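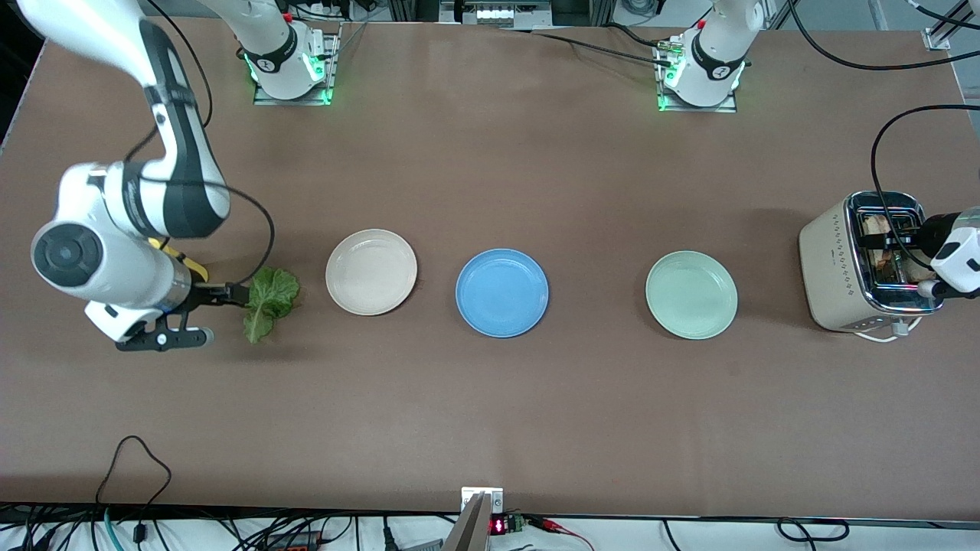 Wunska Breakfast Set: toaster and plates

Posted in August by the shop at Collevstead

I've been selling kitchen things since 2000 and I still get silly about a good toaster. I ordered one of these for the shop, took it home "to test," and then had to order another one for the shop. So read this as coming from somebody who makes her own toast with it every morning, usually before 6, usually in slippers.

The toaster is cream, with a round-shouldered boxy body and a pattern of little diamonds running up the side panel. I wasn't sure about the diamonds from the catalog (they looked a bit fussy on paper) but on the counter they're lovely, and they hide fingerprints way better than a plain shiny side would. The top is chrome and you'll be wiping that part more often, I won't lie to you. A soft dry cloth does it. Please don't use the scratchy side of the sponge!

The cord is white and it's on the short side. I like that – no big loop of cable behind the bread box – but measure to your outlet before you order. Two customers have brought theirs back over it and I felt bad both times.

Browning goes from barely warm to quite dark. I keep mine just under the middle, which gives me golden edges on ordinary sandwich bread. For sourdough I go up a notch, and for anything with raisins in it I go down two and stand there watching. Frozen slices are fine, they just want a second short go. Give it one run with nothing in it when you first plug it in, with the window open, because there's a new-appliance smell that goes away after that.

Now the plates, which is really where this set got me. They're round, with a shallow raised rim, so tomato juice stays where it belongs and you can still slide a sandwich off onto a lunch box lid. The colors are cream-white, blue, and a pale mint green. The blue has a lighter blue rim and it's the one everybody picks up first in the shop. The mint is my favorite, though. A lettuce leaf and a slice of toast on the mint looks like you made an effort, even when you didn't.

You get a set of 4: one blue, one mint, and two of the cream. If you'd like to swap a cream for another blue or mint, put it in the order note and I'll do it if I have the stock. I can't do all blue, sorry, I've tried and I end up with a shelf full of cream ones.

They go in my dishwasher on the bottom rack and have come out fine so far. They stack neatly too. I put a paper napkin between them when I'm packing for the cabin, but at home they just go straight in the cupboard.

Things people ask me:

Will it do bagels? A thin one, yes. The big puffy ones from the bakery on Dalenside I have to squash a little, and then they're hard to get out. Unplug it first if something gets stuck, and never go in with a knife.

Is there a crumb tray? Yes, it slides out underneath. Empty it over the sink every week or so. I forget and then the kitchen smells like a campfire.

Do the plates come separately? Yes, the plates alone are $40 for the set. The toaster and plates together are $182, and that includes the box and padding. I don't sell the toaster by itself right now, though I might once the next delivery is in.

Can I see it before I buy? Please do! There's one out on the counter in the shop and I keep bread in, so come by in the morning and try a slice. Butter's on me. Jam too if I've remembered.

Shipping goes out the next working morning if you order before noon. I wrap each plate on its own and the toaster goes in its own carton inside the bigger one, so the package is larger than you'd expect. If anything shows up chipped, send me a photo and keep the box, and I'll get a replacement plate out to you. Returns are fine within the month as long as the toaster hasn't been used. Crumbs count as used – I do check the tray.

One last thing on stock. Mint is running low and I don't have a date for more. Cream and blue are both good for now.

Recently added
Morgan bread box, cream
Morgan butter dish with lid
Wunska cereal bowls, blue or mint
Dalenside linen tea towels, pair
Toast rack, small

Contact the shop | Shipping and returns | © Collevstead Kitchen Goods | Back to top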